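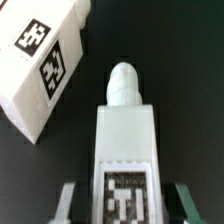

Re: [print-quality] Printed markers and matt stock

Posted Thursday, January 20, 2022
6 replies | 13 views

> We ran 500 square labels on the Zanora stock and the black borders
> come out grey under the office lights. Toner density is already at
> maximum. Is this the paper or the printer?

Probably the paper. Zanora is a coated sheet and the coating takes toner unevenly at the default fuser setting. Select the heavy media profile, which slows the feed, and print the same file again before you touch the density. With density at maximum you also get fine specks in the white margin.

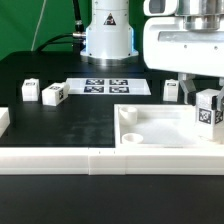
If the borders are still grey, tilt the sheet under a lamp. Should the black darken as you tilt, the problem is glare and no printer setting will cure it. We moved to Sokov matt in October and have used around 1000 sheets - no complaints so far except curl in damp weather. Keep the packet closed. 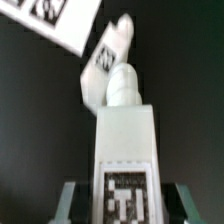
Square marker with a thick white border.

On file format: send vector, or a bitmap at a whole multiple of the cell size. Scaling in the print dialogue softens the cell edges, so turn off "fit to page". The old Didik driver turns it back on after every update and needs checking each time.

I have not tried the Sun labels mentioned earlier in the thread. If somebody has, please post the fuser setting.

Share | 0 comments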